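Clallel Institute of Applied Robotics
Robot Learning for Manipulation
Course handout: Learning from more than one camera
Prepared by Kumiko Hoshino and Kofi Mahama
Issued May 16, 2024

Purpose of this handout

This handout supports the lecture on policies that take images from several cameras at once. Students are expected to have read the earlier notes on behaviour cloning and to be familiar with the terms observation, action and episode. The practical exercise at the end is to be completed before the next laboratory session.

1. The problem

A policy trained by imitation receives an observation and returns an action. In the Masilela exercise the observation consists of camera images together with the joint positions of the arm. The action is a short sequence of target joint positions, including the opening of the gripper.

The choice of cameras has a large effect on what the policy can learn. A camera fixed in the room shows the arm and the objects in one picture, so that the distance between them can be judged. It has the weakness that the arm may hide the very part of the table where contact is to be made. A camera mounted at the wrist moves with the arm and gives a close view of whatever lies ahead of the gripper. It loses sight of everything else, and at certain heights it may show almost no useful detail.

2. Definitions used in the course

Outside view: an image from a camera that does not move with the arm.

Wrist view: an image from a camera mounted at the wrist or gripper.

Occlusion: the hiding of one object by another from a given camera. Occlusion belongs to the camera and the moment together. An object hidden in one view may be in plain sight in the other.

Empty view: a wrist view in which no task object can be seen. Such images are valid and must be kept in the record.

3. Reading the views

The first picture below is an outside view. The second and third are wrist views from the same session. They are not to be treated as a matched set taken at one moment.

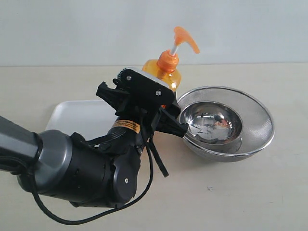
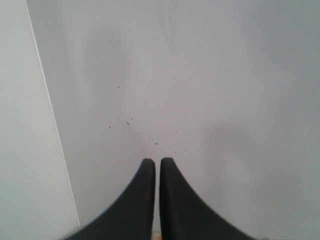
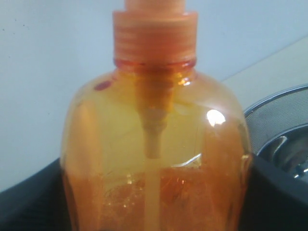 4. Points for discussion

4.1 Occlusion in the outside view. The gripper stands in front of part of the pump bottle and covers much of one half of the white tray. A policy with the outside view alone must infer the hidden portions from what remains. The pump head is clear against the wall and offers a dependable cue to where the bottle is. The right finger presents a harder case. Its tip touches, or nearly touches, the inner part of the steel bowl as seen in the image, and a single view does not settle whether there is contact.

4.2 The empty view. In the second picture the fingers are close together over a pale surface with a few dark specks. There is no bottle, bowl or tray to be seen. A person shown only this image could not say which way the arm ought to move. A policy trained on wrist views alone faces the same difficulty and will tend to return an average of the actions recorded for similar images. The specks deserve attention as well. Where small marks of this kind stay in place throughout data collection, a network may come to use them as landmarks, and its performance may then fall once the table has been cleaned.

4.3 The close view. In the third picture the bottle takes up most of the image, and the pump tube and the level of the liquid can both be made out through the plastic. Detail of this kind is of value when the gripper must be lined up with an object. Two cautions apply. Bright reflections on plastic and polished steel shift as the camera moves, and clear plastic changes in appearance with what is behind it. Students should not assume that a feature which is easy for a person to name will be stable for the network.

5. Method

Three policies are compared. Policy A receives the outside view only. Policy B receives the wrist view only. Policy C receives both. Each image passes through its own encoder, and in Policy C the two outputs are joined before the action is predicted. All other settings are held the same.

The shared data set, Arnura, contains 755 recorded episodes. Of these, 741 are released for training. The others were set aside by Hideaki Nishimura during checking and must not be added back. Questions concerning the checking procedure should be addressed to him in writing.

A frequent error in past submissions has been to shuffle single images between training and validation. Images from one episode resemble one another closely, and a split made in this way gives a validation error that is far too low. The split must be made by episode.

6. Image masking

Policy C may learn to rely on one camera and disregard the other. To test for this, replace one view with a plain grey image at evaluation and record the change in action error. Repeat with the other view. If masking a view makes little difference, the policy is making little use of it.

Masking may also be applied during training, with one view dropped at random. This often makes the policy more tolerant of a blocked camera, at some cost in accuracy when both views are clear. Tsutomu Kobori will present results on this point from the Vurnov arm in the January session.

7. Exercise

(a) Train Policies A, B and C on the released episodes.

(b) Report the validation action error for each, split by phase: approach, contact and retreat.

(c) Carry out the masking test on Policy C.

(d) Select one empty view and one close view from the validation set. For each, set out what the wrist camera contributes and what must be supplied by the outside camera.

Written answers to part (d) should not exceed 2 pages. Submissions are to be sent to Yevdokiia Sydorenko, who will also assign times on the laboratory machines. Late work is subject to the rules given in the course guide.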